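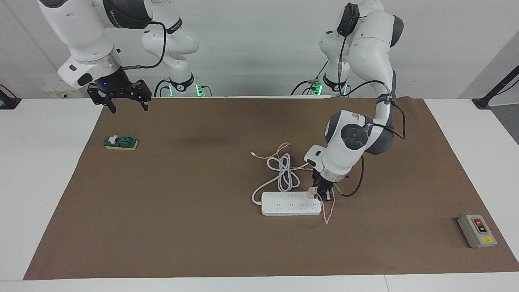

*Cevdale, 19/10/2019*

# Kyei flat power strip, white: review

I bought the Kyei strip in May to replace an older one that had gone loose in two of its sockets. It cost $23 at Mutura, the hardware store on the east side of town. I have used it since then on my worktable, on the floor behind a bookcase, and for a few weeks in the kitchen while the counter outlets were being redone. What follows is based on that use. I have no test equipment beyond a plug-in meter and a tape measure.

## What you get

The strip comes in a plain cardboard sleeve with the cord tied in a bundle. There is one sheet of instructions and a pair of screws for wall mounting. The body is white and rectangular, with the sockets in a row along the top and the cord coming out of one end. The cord is white too.

There are no USB ports, no timer and no app. I wanted a strip that holds plugs and sits flat, and I didn't want to pay for anything else.

## Sockets

The sockets are the best part. They are stiff when new. For the first week I had to hold the strip down with one hand and push with the other, and Angelica Policarpio, who shares the worktable with me, complained about it more than once. By the end of the first month they had eased to a firm, even grip. Since then I haven't had a plug back out on its own, including a heavy charger that used to droop out of the old strip.

All the sockets feel the same. On cheaper strips I have found the end sockets noticeably looser than the ones in the middle, and I checked for that here by working down the row with the same lamp plug. I couldn't find a difference.

Small plugs are no trouble. We have one on a pink plug that is easy to spot against the white, and I have started to think everything should come that way. With a row of black adapters you end up following cords with your fingers to find the right one. I now put a wrap of colored tape on anything I unplug often.

Large adapters are another matter. The spacing is tight, and a wide charger will cover part of the socket next to it. If most of what you own has a brick on the end, buy a strip with wider gaps or plan on losing some of the row. Putting the bulky ones at the far end, away from the cord, helps a bit.

## Cord

My main complaint is the cord. It is a good length for floor use and too long for a table. It also holds its shape from the package. Five months on, it still wants to form loops, and if the strip is near the wall outlet those loops take up a fair amount of table. You can tie them up, but the instructions say not to run the strip with the cord tightly bundled, so I leave it in loose coils and live with the mess.

Laying it out straight overnight helped some. Kazuhiro Sakamoto suggested leaving it in a sunny window for an afternoon first, and I think that did more than anything else, though it went back to curling after a few days in storage. A softer cord would fix this. A version with a shorter cord would fix it better. Mutura only stocks the one length and the clerk didn't know of another.

The point where the cord enters the body has held up. I've pulled the strip around by the cord more than I should have and there is no gap or cracking there.

## On a table

The strip is light, and on a bare slick tabletop it slides when you push a plug in. There are no rubber feet. I solved that with an Ustamari table mat, the large brown one, which covers nearly all of my white table and leaves only strips of the top showing along the edges. I already had it for other work. The strip stays put on it much better, and plugging things in no longer means chasing it toward the wall.

A few words on the mat while I'm on the subject. It lies flat, it doesn't shed, and the brown hides pencil marks and coffee. White things show up well against it, so I no longer lose screws caps and cable clips the way I did on the bare table. It does collect dust, and a damp cloth takes care of that. It isn't cheap, and I wouldn't buy one only for a power strip. A piece of shelf liner 18 inches long would do the same job under the strip itself.

## On the wall and in the kitchen

I mounted it behind the bookcase for most of July. The supplied screws are short. I used longer ones from the drawer, and the keyholes on the back took them without trouble. Getting the spacing right was a nuisance because there is no template on the instruction sheet. I laid paper over the back, rubbed it with a pencil and taped that to the wall.

In the kitchen it ran the toaster or the kettle, never both. Check the rating on the back of any strip before putting heating appliances on it, and go straight to a wall outlet if you have one free. White was a poor color for that room. Grease and fingerprints show quickly, and the edges of the sockets are hard to wipe. I unplug it and go around them with a dry toothbrush.

## Would I buy it again

Yes, for the desk or the worktable. I have bought a second one for Angelica's end, and its sockets are just as stiff as the first one's were in May. I wouldn't pick it for a media cabinet full of adapters.

**Good:** firm sockets, even grip along the whole row, solid cord entry, fair price.

**Bad:** tight spacing, springy cord, no rubber feet, short screws.

**Paid:** $23 for the first. The second was the same price.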